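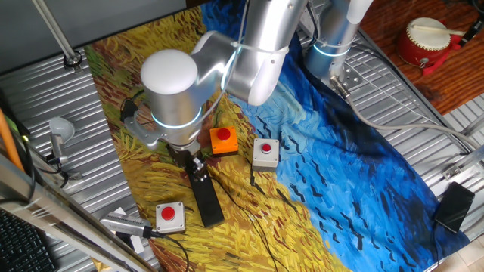

Review: Warkach push-button box for small robot arms

I bought the Warkach box for the arm cell we are building in the shared workshop at Collness. It came on a Tuesday, in a plain carton, with a leaflet of 7 pages. The English in the leaflet is worse than mine, but the wiring drawing is correct.

The button turns to release and has a clear click. I like this very much. The housing is light, so on a cloth it slides when you press from the side.

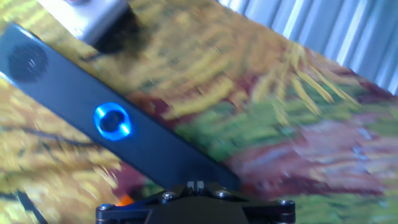 For this reason I would fix it with two screws before the first program runs. The cable is my other complaint. It is thin, and 54 cm is short for a table like ours. I made it longer with terminals from Randano.

Four stars from me. For home use I would buy it again.

Vaughan Bolger

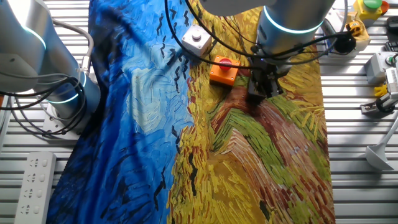
Esther Massawe: Thank you, useful. I have the Morrison one, it is heavier and stays in place, but the release is stiff. Did you connect both contacts, or only one? My leaflet shows only one.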